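October 2022

Full day on the Skellberg file. Notes made in the evening from the rough book, in the order the work was done.

The hearing has been adjourned to February. The defence asked for more time to go through the custody suite logs and the court allowed it without much argument. The prosecution did not object. I filed 200 words on the adjournment at midday and nothing else, as the rest is not yet safe to print.

## Disclosure bundle

The second bundle arrived as a single scanned file of 798 pages. There is no index. The scan is image only, so it cannot be searched, and the text recognition run made a poor job of the handwritten pages. Typed pages came through well enough to use.

Page order is wrong in at least one place. The cell visit record for the night of the arrest is split, with the later half bound in ahead of the earlier half. I have noted the correct sequence on a separate sheet and left the file itself untouched. Any change to the working copy would have to be explained later.

The points of interest so far:

- The detention log records a visit to the cell every half hour. The entries for the first part of the night are all in one hand and appear to be in one ink.
- The custody officer's signature is missing from the handover entry. The box has a tick in it.
- The property sheet lists a phone, a belt and a set of keys. The release sheet lists the phone and the keys. The belt is not accounted for.
- The doctor's note is timed before the call to the doctor.

The last of these may be nothing. The log clock and the desk clock were known to disagree, and the first bundle has a maintenance request about it. I need the date of the repair before I can say which clock the doctor used. Until then it goes in the list of queries and stays out of the copy.

## The payment

This is the part that took most of the afternoon. The charge sheet says that a sum of 1,223 was taken from the detained man on a promise that the matter would be dropped. The bank record in the bundle shows a withdrawal of the same amount on the day after the arrest, made at the Bakalis branch by a relative.

The amounts match. That is all the record shows. There is no document placing the money in the hands of any officer, and the statement that says so was given by a person who was not in the room. The defence will say this at the first chance and they will be right to. I have worded the paragraph so that it sets out the withdrawal, then the allegation, with no joining phrase between the two.

I also asked the force press office 3 questions in writing:

1. Was the unit at Jorlow under internal review at the time of the arrest?
2. Are the officers named on the charge sheet suspended on full pay?
3. Has the recording from the corridor camera been kept?

The reply dealt with the second only, and said yes. It gave no start date for the suspension. I have asked again for the first and third and set a deadline of close of business tomorrow. The third matters most. If the recording was wiped under the normal schedule, there should be a deletion record, and the deletion record should carry a name.

## Recording and transcript

The interview recording is in two parts with a gap between them. The transcript runs straight on across the gap with no mark. I listened to the join several times on headphones. The room tone changes — there is a fan or vent in the first part and none in the second. I have logged the join and will ask for the original, as the copy supplied has been converted and may have lost its time data.

Stopped at this point to eat. Back at the desk by eight.

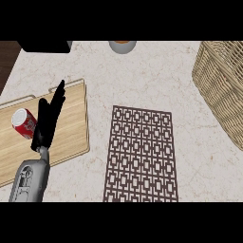

## Dretier, and what is left

Dretier is the neighbouring district and its complaints summary came through late. It covers the same period and uses the same form as Jorlow, which makes comparison simple. Complaints from people held overnight are listed by outcome only. "Resolved locally" is the most common outcome in both. The form does not say what was done to resolve them, and I have asked for the guidance that goes with it.

For tomorrow:

- Chase the press office on questions one and three.
- Request the clock repair date.
- Finish the page sequence sheet for the custody logs.
- Send the payment paragraph to the lawyer before anyone else reads it.
- Back up the recordings to the second drive and write the date on the label.

Bundle locked in the cabinet. Key in the usual place.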